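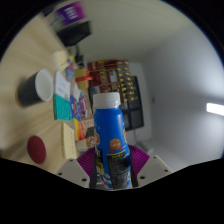
Why does a crash on the Magalhães Bridge still show as blocking a lane after the road has been reopened?

The closing message from the bridge control room is arriving, but Gralico treats it as a new incident and leaves the first one open. Until the fix is in, open the older entry and clear it by hand.

Status: Resolved, being watched
Product: Gralico road incident desk
Reported by: Monelitz traffic room
Priority: High

Original report

A bus went off the road at the north end of the bridge in the morning peak. Recovery finished and all lanes were open by 9:40. At 11:15 our map still had the right lane closed, and drivers were still being sent over the Lender crossing. There were two entries for the same crash, one open and one closed. We refreshed, logged out and in, and tried a second computer. Same result.

First reply, 11:32

Please send the entry numbers for both, and tell us whether the location on the closed one matches the open one. Do not delete either of them.

Update from Monelitz, 11:50

Numbers sent by the form. The locations do not match. The closed entry is 800 meters south of the open one, near the toll plaza. The crash was at the north end, so the open one has the right spot.
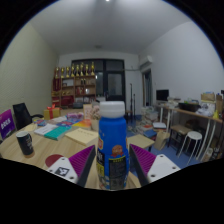
Blue bottle with a white screw cap, front label.

Support, 12:20

We can reproduce it. When a message has no incident number, Gralico matches it to an open entry by distance. The limit is 500 meters. The bridge control room stopped sending incident numbers after its September update, and its closing messages carry the position of the toll plaza, whatever part of the bridge the crash was on. Anything north of the midpoint falls outside the limit.

Support, 13:05

Checked the history. The bridge feed has sent 1,507 messages since that update. Most were for the south end and matched correctly. We found 7 entries that should have been closed and were not. Five had already been cleared by your staff. We cleared the other two at 13:00.

Monelitz, 13:30

Map is correct now. Can you raise the limit for everything? We also get crashes on the ramps.

Support, 13:48

We don't recommend it. On the ramps, a wider limit could close the wrong crash. We have added a rule for the bridge feed only. It matches on road name and direction first, and uses distance only if there is more than one open entry.
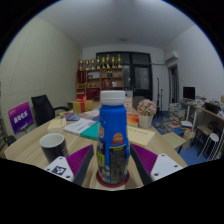
Blue bottle on a round red coaster, with a black mug to the left.

Steps if it happens again

1. Open the incident list and sort by road.
2. Find the older entry for the same crash.
3. Confirm with the control room by phone that the lanes are open.
4. Set the older entry to Cleared and save.
5. Wait 5 minutes for the signs and the bus route page to update.
6. Add both entry numbers to this ticket.

Monelitz, 16:10

Stalled truck at the north end, opened 15:22, closed 15:51. One entry, closed by itself. Signs changed back. Please keep the ticket open through the evening peak.

Support, 19:25

No duplicates in the evening peak. Setting to resolved. The request for incident numbers in the feed is with the bridge control room and has its own ticket.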